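**The Stellcombe lost property sale, again**

Wenderwood residents got a flyer in July from Stellcombe, the firm that runs the bus station, the pool and the parking garage. It says unclaimed property will now be kept for 2 weeks and then sold in bulk to a reseller called Plodden. The old rule was 13 weeks. Stellcombe calls the change "a faster path to reuse." I have read the flyer several times and I still can't find the part where it gets faster for the person who left a coat on the bus.

The money is the part I'd like explained. Stellcombe says storage costs 4000 dollars a year and the sale to Plodden will bring in 2000. Fine. Storage of what, and where? The lost property room at the bus station is a closet next to the restrooms. It was a closet when I moved here. If it costs that much to keep a door shut, I'd like to see the bill, and I asked for it. The reply thanked me for my interest in the community.

Then there is the app. You are supposed to report a missing item through Yap, which wants your phone number, your birthday and permission to know where you are. I tried it with an umbrella. Yap offered me a list of categories, and umbrella wasn't one. I picked "Other" and got a message saying that other items could not be searched at this time. 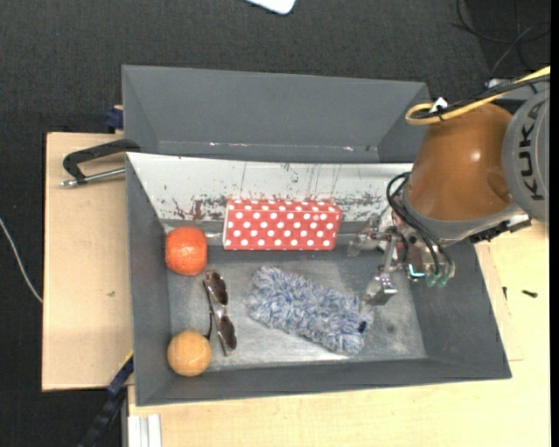

One reader wrote in to say I was being unfair, that most people never come back for their things anyway and a shelf full of single gloves does no good to anyone. Maybe so. But people who have 2 weeks to come back will come back less often than people who have 13, and then Stellcombe will point at that number and say the demand isn't there. We went through the same thing with the evening buses.

The flyer also promises that "items of value" will be held longer. It doesn't say who decides what has value. A cheap toy can matter a lot more to the kid who lost it than a watch does to whoever left it by the pool.

Comments on the new rule can be left at the front desk of the pool until noon on Friday. They have a form. Ask for a copy of yours before you hand it over.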